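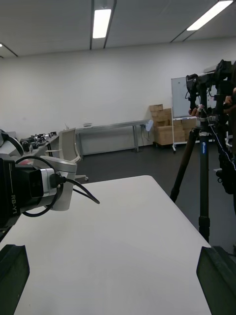 A tripod next to a white table, with a whiteboard on wheels behind it.

Look Around an Electronics Room!
By Daniyal Ghumman

Rooms where people work on electronics are full of great stuff, and a lot of it is stuff you already know. Let's have a look at some of it!

Why three legs?
"Tri" means three (think of a tricycle!), and a tripod stands on three legs. Try this at home: put a four-legged stool on bumpy grass and it will probably rock. Now try one with three legs. It sits still, even on the bumps! Three feet can all touch the ground at once, and spreading them wide makes the tripod harder to tip over. That's perfect for holding up something heavy, like camera gear.

Boards that roll
A whiteboard is shiny and smooth, so marker ink stays on top and wipes away. The little wheels under a rolling one are called casters. They swivel, and that lets you push the whole board wherever somebody has an idea to draw.

The green city
Now for my favorite thing, the circuit board! Imagine looking down on a tiny city from an airplane. The parts are the buildings, and thin lines of copper are the roads. Electricity travels along those roads from part to part. Lots of boards are green, like the one in the next picture, and the green is a coating that protects the copper underneath. See the tall white piece on the left edge? It's a connector, and it has lots of pins. Each pin can have its own job, such as carrying power or a signal.

There's a bundle of wires over on the right, too. Most wires are metal on the inside, so electricity can flow, and plastic on the outside, so it stays where it should.

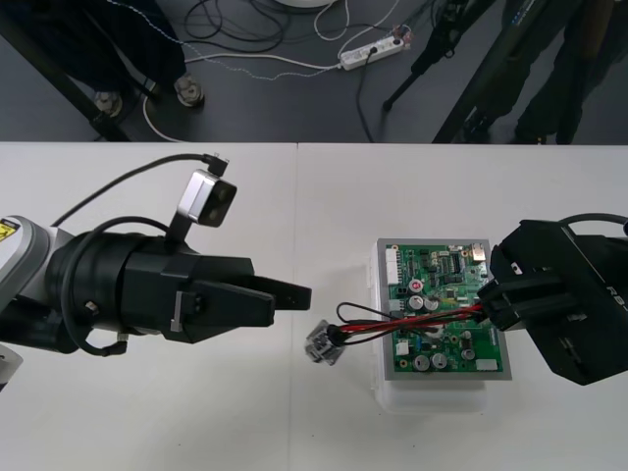 Try it: go on a board hunt
Ask a grown-up for an old TV remote that doesn't work anymore. Take the batteries out first, then open it up together. (Never open anything that plugs into the wall!) Can you find the copper roads? Mandla Mathebula, age 6, drew the board from his remote and gave every part a street name. Draw yours and color the roads orange!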